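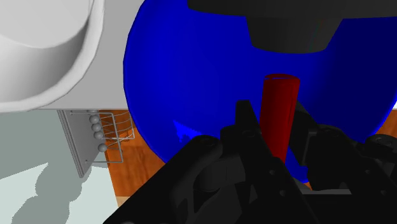

Blue bowl and red cylinder, computer-rendered.

Rastley Magistrates Court -- questions from people who must attend

I received a notice to appear. Is it the same as being arrested?
A notice to appear means you go home and come to court by yourself on the date printed on it. If you do not come, the magistrate can issue a warrant, and then the police may bring you.

What time should I arrive?
The doors open at half past eight. Most matters are listed for the morning, but the list has often 23 names or more, so please keep the whole day free.

Where is the court?
We are on Stallesau Street, next to the Fleltivel car park. The bus from Oei stops in front, 2 times each hour. 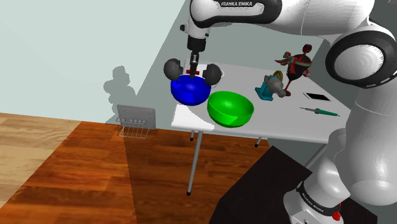

Can I ask for my matter to be heard on another day?
You can ask the registry in writing, at least 6 working days before your date. Attach a medical certificate or a letter from your employer if you have one. Until the registry answers, the old date is still valid and you must come.

Do I need a lawyer?
No, but it is wise to speak with one. The duty lawyer is free of charge and sits in room 2 on the ground floor. Give your name at the window early -- she sees people in the order of the list.

There is a warrant for me from another state. What should I do?
Call a lawyer first, then the police station. We cannot tell you by phone if a warrant exists.

How do I pay a fine?
Online, by mail or at the counter. If the fine is more than $170 you may ask for instalments. The form is yellow and needs your signature on both pages.

Can my family sit with me?
They may sit in the public seats behind you. Mobile phones must be switched off, and hats taken off.

I need an interpreter. Who organises it?
The registry does, and you do not pay. Please tell us your language and dialect when you get your date. Ask for Anisa Wattimena at the counter or leave a message for her.

Page updated Wed 11 March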